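The Cups at Skirwood

Kanyarat Meesuk rented the upstairs room at Skirwood in May, and by the second week she had stopped unpacking. Her plates were still in newspaper. The plastic cups had come from her aunt in Okum, a blue one and a purple one, and she drank from whichever was closer.

Yufang Yu came up at 3 with the spare key and looked for a place to sit.

"Where do the cups go?" she asked.

"Nowhere yet."

Yufang emptied the pens out of the black mesh holder and set it on the table. "They go in this," she said. "Blue first."

Kanyarat thought about the 31 boxes on the stairs. Then she went to get the next one.
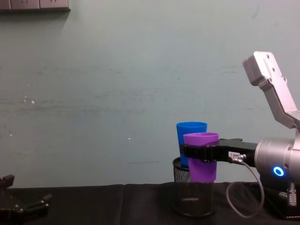 The Second Box

It was full of towels, and under the towels was the kettle.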